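3.2 Bench layout and consumables

All sample preparation in the Gerndale study was done at a single table so that the layout could be kept the same from one batch to the next. Earlier work at the Flistenport site had shown that small changes in where the glassware stood led to more handling errors than changes in the written procedure did, and we wanted to remove that source of variation before comparing operators. The table was covered in black, which makes clear glass and small spills easier to find, and was set against a plain wall with nothing mounted on it.

Items were placed in a fixed order from left to right: pipette stand, beaker, tip box, test tubes. The stand goes first so that a pipette can be lifted off its bar without passing over open vessels. The beaker is kept next to the upright of the stand and is filled only to a shallow level – enough for one batch, with the remainder discarded. Tips are kept beside the beaker, within a short reach of both the pipette and the liquid. Tubes stand upright in clear racks toward the back, where they are less likely to be knocked by a sleeve or by a flask being moved across the front of the table.

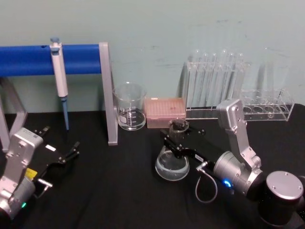
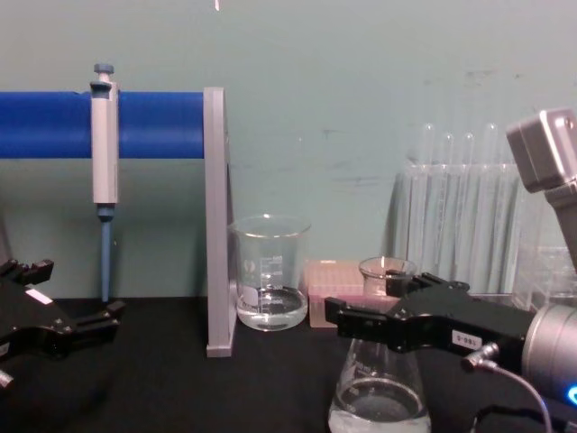
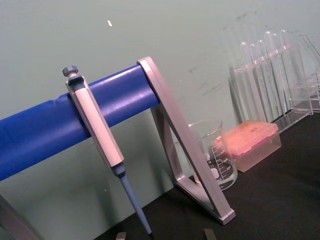 Figure 2. The preparation table, with the pipette on its stand and the beaker and tip box to the right of it.

The order was taken from the Sukprasert layout, with one change. In the original, the tip box sits in front of the stand and the operator works over it. We moved it to the far side of the beaker after two pilot batches in which used tips were dropped back among clean ones. No further cases were recorded once the box had been moved.

A batch consisted of 29 tubes. Before each batch the pipette was checked against a balance by dispensing three times at the working volume, and it was returned to the stand between steps and never laid flat on the table. Tip boxes were kept closed except while a tip was being fitted. Beakers were rinsed twice and left to drain before they were put back in place. Positions were marked on a paper plan kept in the Gaveo log, and the operator compared the table with the plan at the start and end of every batch.

Deviations from the plan were noted but not corrected during a batch, as moving glassware halfway through would have affected the timing data. Most of those recorded in June involved the beaker, which tended to be set down too close to the stand after refilling. These batches were kept in the analysis and are marked separately in Section 4.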